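Bench notes, 2022-11-23
Gultcombe workshop, soap dish job for Messide

Continued with the egg-shaped holder. Shell is blue, matte finish, white disc on the front face, mint-green bar upright across the disc. Bench cleared on the left half, pale top wiped down before starting.

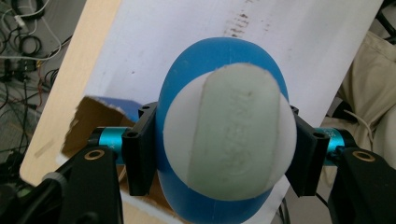
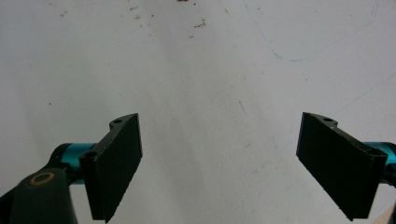 Weights and fit
Shell with disc, no bar: 192 g
Bar as supplied by Pinda: 80 g
Total with bar: 272 g. Scale showed 279 g on the first try. Re-zeroed and weighed again, got 272 g. Use the second figure.

Bar is slightly longer than the disc at the top rim. Leave it for now. Messide asked for the bar to be easy to lift out, and the overhang gives a fingertip something to catch. The embossing on the bar is shallow and hard to read at arm's length. Pinda to confirm if the March batch used the same stamp.

Bench top
Gray smudging in the middle of the table is old. Tried dish soap and a damp cloth, then the Hägglund cleaner. Little change with either. Do not use the abrasive pad on this surface.

To do
1. Measure disc diameter at two points and write both on the job sheet.
2. Cut a trial bar 29 mm wide and check it against the shell.
3. Ask Messide if the disc stays white or goes to blue.
4. Put the scale back on the shelf by the sink, cord wrapped.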